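The Plastic Plate Years

By Imke Albers
May 24, 2019

24 comments

My sister eats her breakfast off bone china. She has three kids, one of whom once threw a potato through a closed window, and she still puts out the good plates every morning like it's Easter. I love her. I also think she's out of her mind, because I have been a plastic dish person since my first apartment and I plan to stay one until somebody pries the last orange bowl out of my hands.

I didn't set out to write about this. I set out to write about spring cleaning, and then I opened the cupboard over the sink and a whole stack slid out and bounced (bounced!) across the kitchen, and I sat down on the floor to pick everything up and stayed there most of the afternoon. There was the yellow cup from the year we went camping in the rain. There was a bowl I'm pretty sure belongs to my old neighbor Rigoberto Yupanqui, who moved away in December and never asked for it back. Sorry, Rigoberto. It holds my clothespins now.

So I started calling people. I figured if I had this many feelings about cheap tableware, someone else must too, and wow, did they ever.

Gunther Gerlach sells the stuff. He's had a housewares stall at the Petinach flea market for years and he talks about color the way other people talk about wine. Blue always goes first, he told me, and then green. Purple sits there for weeks until one person comes by and buys every bit of it. "There's a purple person in every town," he said. "I just have to wait for them." He charges two dollars a piece and will not haggle, and I know because I tried.

What he really wanted to talk about was stacking. Gunther believes you should never buy a plate without a bowl that sits inside it, and he made me stand there while he tried one pair after another until he got a lime-green bowl and a big purple plate that made him happy. I'd always matched my dishes by color, or by not thinking about it at all, and here was a grown man telling me I had it backward. The rim is the part you see. Let it clash!

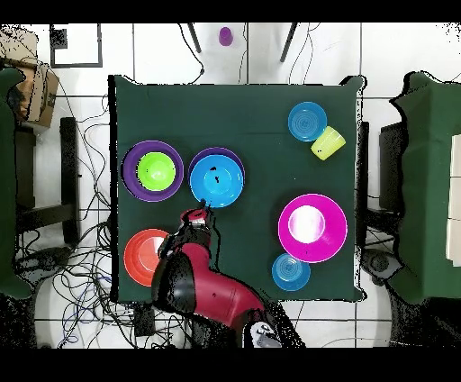 I've been doing it at home ever since. A light blue bowl in a dark purple one, so you only get a sliver of the purple peeking out at the edge, looks so good that I left a pair like that out for days and ate my cereal from a mug. Magenta is harder. Magenta wants to be the boss of everything near it, and the best I've managed is to give it a little blue plate for company and back away slowly. And I've put all of it on a dark green cloth, which was Everaldo Quintana's idea and a very good one.

Everaldo runs a supper club out of his garage in Stivbridge, and he serves every course on plastic. Soup, fish, the fancy little dessert with the burnt sugar, all of it. I asked him if guests complained. One man did, he said, and that man came back the next month with his wife and his mother. Everaldo owns 234 pieces, and he knows the number because he had to list them for his insurance, a form I would pay good money to read. He won't put them on white. On white they look like a birthday party, he says, but put them on a dark cloth and people lower their voices a bit.

I asked what he does about stains, because mine have all got that faint orange ghost from spaghetti sauce. He rubs them with baking soda and a wet rag and then sets them outside in the sun. I tried it on my worst bowl. It helped some. The bowl is still a little bit lasagna and I think it always will be.

Now, the grumbling. Old plastic does get scratched, and once it's really rough inside I retire it from food and let it hold screws or paint or seedlings. I don't microwave any of it. And you do have to be picky about cups. A tall light cup with a narrow bottom will fall over if you so much as look at it, and I've mopped up enough juice to have strong opinions there. Squat ones only in my house from now on.

The person who surprised me most was Tõnu Kazlauskienė, who is more than 60 and has never owned a ceramic plate in her life. She grew up on a boat, so of course she hasn't. She still has two of the original cups, and she let me drink tea from one (not hot, she was firm about that), and the handle was worn so smooth it felt like soap. She said she'd been given a nice stoneware set when she moved ashore, and she passed it along to a cousin the same week. Too loud, she told me. She couldn't stand the clatter in the sink.

I thought about that the whole drive home, and then I stood at my own sink and listened. She's right, you know. They hardly make a sound, just a soft sort of knock, and you can do a whole load after midnight without waking the dog.

My sister is coming for lunch next weekend with all three kids. I'm giving her the purple plate.

Share this story: 60 shares

More from Home & Table
- The Great Drawer Purge, Part 2
- Drultness in Bloom: Three Front Yards We Love
- Tablecloths You Can Throw in the Wash
- What to Do With One Leftover Teacup
- A Garage, a Hot Plate and a Waiting List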